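Clakel S2 two-finger gripper for soft goods

Home > End effectors > Electric grippers > Clakel S2

Stock: 3 in Manurung warehouse
Sold singly. Order two for a dual-arm set.

Overview

The Clakel S2 is a parallel electric gripper for light arms. It was designed for cloth, film and thin packaging, where the fingers have to get under an edge without dragging the whole piece across the table. The fingers are narrow at the tip and can be changed with two screws.

We stock the S2 alongside the Zilto P-series, and most people who ring us want to know which of the two to buy. The notes further down come from our own bench, where we run both before they go on the site.

Specification

Stroke: 80 mm
Grip force: adjustable in 200 steps
Weight: 800 g with standard fingers
Supply: 24 V DC
Control: serial or digital I/O
Cable: 265 mm lead with moulded plug
Fingers supplied: one pair standard, one pair thin
Warranty: one year, return to base

How we tried it

Garment folding is a fair trial for a gripper of this kind. A shirt has single layers, double layers, seams and a collar, and they all behave differently under the fingers. We work on a long table under a black plastic sheet. Pale fabric shows up well against it in the wrist and head views, and cloth slides on it more than it would on bare wood, so a gripper that pushes too hard soon gives itself away.

Each gripper was set up by the same person, using the maker's default settings first and then whatever settings suited it best. We used the same arms and the same controller throughout. We did not alter the folding routine to suit one make over the other.

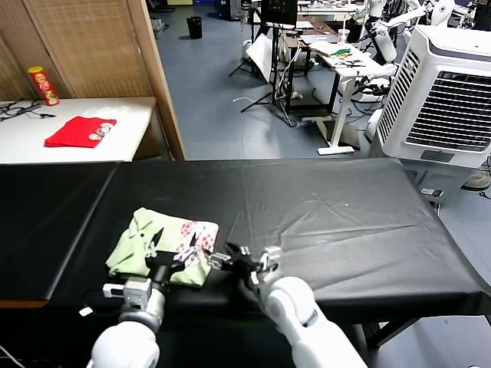
Corners were the hardest part for both makes. With the standard fingers, the S2 needed to come down at a shallow angle to pick up a single layer. Straight down, it tended to take two. The thin fingers were better at this and we now fit them by default for clothing work. They do mark more easily, and they should not be used on anything with metal zips.

The Zilto P-series closes faster and holds more firmly. It is the better choice for towels, denim and anything with a thick hem. On light cotton it pulled creases into the cloth that then had to be smoothed out, even at its lowest force setting. If your work is mixed, the Zilto will cope with most of it. If it is mainly shirts and childrenswear, buy the S2.

Fitting

The S2 bolts straight on to the Cultden wrist plate. For other arms you will need the adaptor ring, sold separately. Leave enough slack in the cable for full wrist rotation, but clip it along the forearm so that a loop cannot catch on the work. Check this with the arm at its lowest position before running anything at speed.

If you use a sensor on the wrist, mount it on the side away from the plug. Recalibrate after changing fingers, as the thin pair is slightly longer.

Known limits

The force reading drifts a little in the first few minutes after power-up. Let it run through some open and close cycles before setting a threshold.

Not sealed against dust or liquids.

The current firmware was released in April. Older units can be updated over the serial connection.

In the box

Gripper, two pairs of fingers, cable, hex key, four mounting screws, printed quick-start sheet.

Related items

Clakel thin fingers, spare pair
Clakel adaptor ring
Cultden wrist plate
Zilto P-series gripper

Delivery and returns

Orders placed before 2 pm leave the same working day. Unused items may be returned within 30 days in the original packing. Fingers that have been fitted cannot be returned.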